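How to clean and revive a scuffed plastic storage bin

Grey plastic bins put up with a lot. After a few years in a garage or workroom the floor goes dull, dark patches build up where things have been dragged in and out, and the smell of whatever was last kept inside never quite leaves. Most of this can be put right in an afternoon.

What you need

Washing-up liquid
Bicarbonate of soda
A soft brush and an old toothbrush
A melamine sponge
Two microfibre cloths
Wet and dry paper, 400 grit
Plastic trim restorer (optional)

Step 1: Empty and wash

Tip out the loose dirt outdoors and go round the corners with a dry brush. Fill the bin a third full with warm water and a good squirt of washing-up liquid, then leave it for half an hour. Avoid boiling water, as thinner bins can warp.

Scrub the floor first and then the sides, working from the top down. Use the toothbrush along the seams. Rinse and stand the bin upside down to drain.

Step 2: Work out what is dirt and what is damage

Dry the bin fully before you judge it. Wet plastic hides scratches. Run a fingernail over each mark. If it catches, the surface is cut. If it slides over, you are probably looking at something left on top, such as rubber, ink or grease.
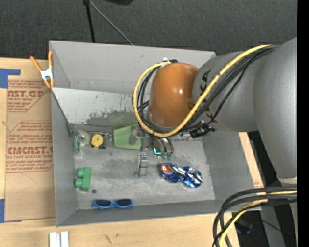
Photo: Maricruz Bautista

Dark patches and pale scrapes often turn up in the same bin and need different treatment, so deal with the patches first.

Step 3: Lift the dark marks

Mix three spoonfuls of bicarbonate of soda with one of water. Spread the paste over the marks, wait ten minutes and rub in small circles with a damp cloth. Rinse and repeat if the mark is fading. For anything stubborn, use the melamine sponge with very light pressure. It is a mild abrasive and will dull a shiny finish.

Sticky label residue comes off with a little cooking oil. Wash the oil away afterwards.

Step 4: Smooth the scratches

Leave fine scratches alone unless they bother you. Raised edges are worth taking down because they hold dirt. Wet the 400 grit paper, wrap it round a cork block and sand in one direction, keeping the surface wet. Stop when the ridge has gone. A deep gouge will still show.

Step 5: Finish

Wipe out the dust and let the bin dry. Trim restorer evens up the colour on the outside. Do not use it inside a bin that will hold food or pet bedding.

For smells, leave a saucer of dry bicarbonate in the bin overnight with a board over the top.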